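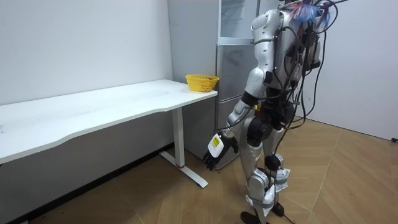 White desk, silver robot, loose wires at the top.

31 March 2022

The desk wiring is finished, apart from the monitor arm, so I am writing down what I did before I forget the order.

The old setup was two power strips daisy-chained under the desk. Most strip manufacturers tell you not to do this, and I had been doing it since September. I replaced both with a single Dretier surge strip, the long model with widely spaced outlets. It is screwed to the underside of the desktop, cord end toward the wall outlet. The keyhole slots on the back are 238 mm apart. The paper template in the box was printed at the wrong scale, so measure the strip itself.

Low-voltage cables run in a separate tray on the other side. I left a gap between the tray and the strip wherever the desk allowed it, and crossed at a right angle where it did not. I can't measure any difference in the audio noise floor, but the layout is easier to trace.

Labels: I used Stestitz wrap-around labels, 39 of them by the end, one at each end of most cables. The clear tail goes over the printed part. If you start the wrap from the wrong side the text ends up inside, and the adhesive does not forgive a second try. Names are short and follow the far-end device plus port number. I tried color coding first and dropped it when I ran out of colors that look different under a warm bulb.

Ties are hook-and-loop, roughly 15 cm long, cut from a roll. Zip ties are cheaper, but I change things too often. Leave a service loop at anything that moves -- the monitor arm needs more slack than it looks like at rest. Mine pulled the display cable out at full extension.

Still open: the Grallbridge dock drops one of its 2 displays on wake. Swapping the cable did nothing. A firmware update is listed on their support page, and the updater wants an operating system I don't have installed. I'll borrow a laptop for that.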